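Home News Timetables Tickets Lost Property Contact

Tukex opens night bus line between Jorach and Samico

JORACH – Bus company Tukex will start a regular night bus between Jorach and Samico in August. It is the first time that the two towns are connected by public transport after 10:40 p.m. Tickets can be bought from the driver or at the counter in Jorach bus station. 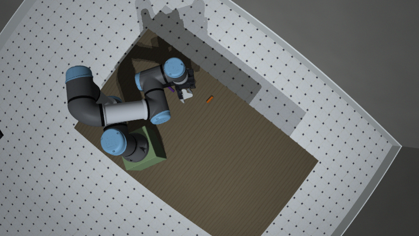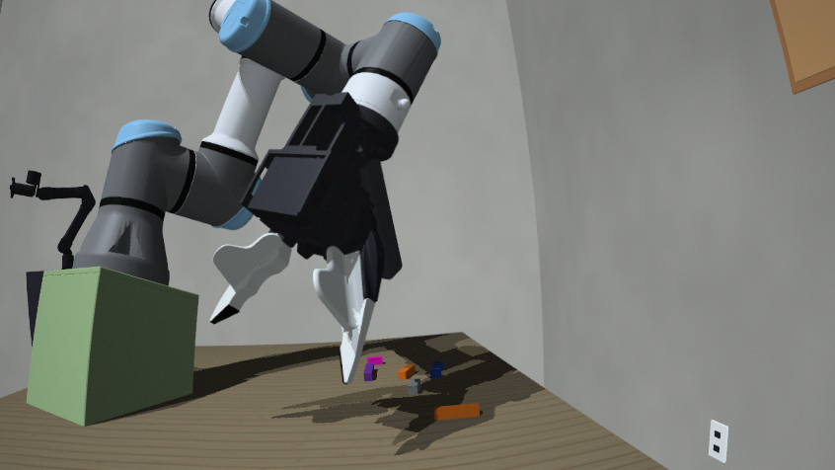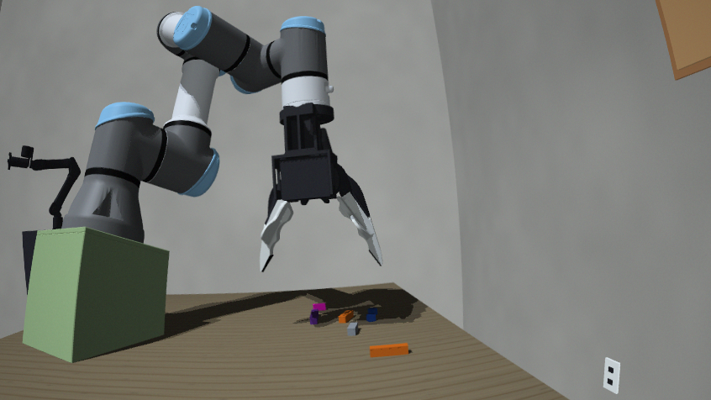 J. Sadowski
Press Officer, Tukex

The new line has the number 74 and will run every night of the week, also on public holidays. The first bus leaves Jorach bus station at 11:15 p.m. and the last one at 3:15 a.m. In the direction from Samico, the first departure is at 11:50 p.m. and the last at 3:50 a.m. Between these times there is one bus each hour.

Line 74 serves 18 stops. Most of them are known already from the day line, but four are new: the hospital north entrance, the cold store on Mill Road, the student houses and the old customs bridge. The stop at the market square in Samico is not served at night, because the street is closed for delivery trucks. Passengers for the market square are asked to use the stop at the post office, which is a walk of two minutes.

The wish for a night connection is not new. In the spring, Tukex asked its passengers how they travel home after a late shift or an evening in town, and 3,208 people filled in the form. Many of them work in the hospital or in the bakeries of Samico, where the shift begins at 2 a.m. Until now they had to share a car, take a taxi or wait for the morning bus. Several parents wrote that they drive every weekend to bring their children home, and a number of restaurant workers said they refused late hours for this reason.

After midnight, passengers may ask the driver to stop between two regular stops. The request must be made at least one stop before, and the driver decides if the place is safe. This service is given only on the road between the cemetery and the customs bridge – in the town centers the streets are too narrow for it.

The normal day ticket is valid on line 74 until the end of the night in which it was bought. Monthly ticket holders pay nothing extra. Children under 6 travel free when they are together with an adult. Bicycles can be taken if there is room, but wheelchairs and strollers always have priority. All buses on the line have a low floor and a ramp at the middle door.

Tukex has trained its own drivers for the night work, and no hours are taken from the day lines. The day timetable stays the same, with one exception: the 10:40 p.m. bus from Jorach will leave from platform 2 and no longer from platform 5, so that passengers find all late buses at one place.

The waiting room in Jorach station will be open until the last departure. The toilets will be open as well, and the drinks machine by the ticket counter will be moved inside. In Samico there is no waiting room, but a new shelter with light is being built at the post office stop.

Printed timetables are available at both stations and in the town libraries. Remarks about the stops or the departure times can be given in writing at the ticket counter. The timetable will be looked at again after the winter.

Comments (3)

nightshift_mum: Finally! I finish at the hospital at 11 and have been getting lifts for years. Will the north entrance stop have a bench?

Samico resident: Post office is fine for me, but please look at the pavement there, it is very bad when it rains.

pete74: Good number for a bus :) Is the last one really 3:15 also on Sundays?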